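Rubber duck

A rubber duck is a small toy in the form of a stylized duck, usually with a flat base, a rounded body and a short bill. Most are yellow with an orange bill, and the common material today is soft vinyl, although the older name has stayed in use. The toy is mainly linked with bathing, but it is also collected, raced and kept on desks and kitchen tables.

Materials and manufacture

The first ducks of this kind were made of solid rubber and did not float. They were sold as chew toys. Hollow floating ducks came later and spread with the growth of cheap molded plastics. In the usual method, liquid vinyl is poured into a heated metal mold, which is turned until the inside is coated. The piece is pulled out while still warm and flexible. Bill and eyes are then painted by hand or sprayed through a mask.

Many ducks have a hole in the base left over from molding, sometimes fitted with a squeaker. Water that enters through the hole is slow to dry and mold can grow inside. Sealed ducks avoid this but make no sound. The Basia pattern, sold in a bath size and a smaller table size, is sealed and weighted at the base so that it rights itself in water.

Color and finish

Plain yellow remains the most common body color. Orange is normally kept to the bill, but some ducks carry it on the body as well, in patches or streaks. Gloss finishes are easier to wipe clean, and matte ones show fewer scratches.

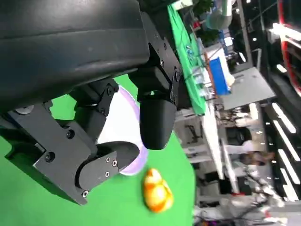 Snædís Gunnlaugsson has argued that the finish matters less than the paint, and that a duck with color mixed into the vinyl will outlast a painted one in any household with small children. Makers of painted ducks, among them Wirnitz, recommend hand washing in lukewarm water.

Collecting

Collectors generally sort ducks by maker, size and theme. The Kumura list, last revised on 21 Feb 2023, has 944 entries, of which 707 are yellow. Ducks under two inches are listed separately as miniatures. Condition is judged by the paint on the eyes, the state of the seam and whether the vinyl has become sticky with age.

Racing

In a duck race, numbered ducks are released into a stream and the first to reach the finish wins a prize for its sponsor. The Geum race uses 100 ducks over a short course and is normally finished in 15 minutes. Ducks are gathered with nets at the end and stored dry until the next race.

See also: bath toy, squeaky toy, decoy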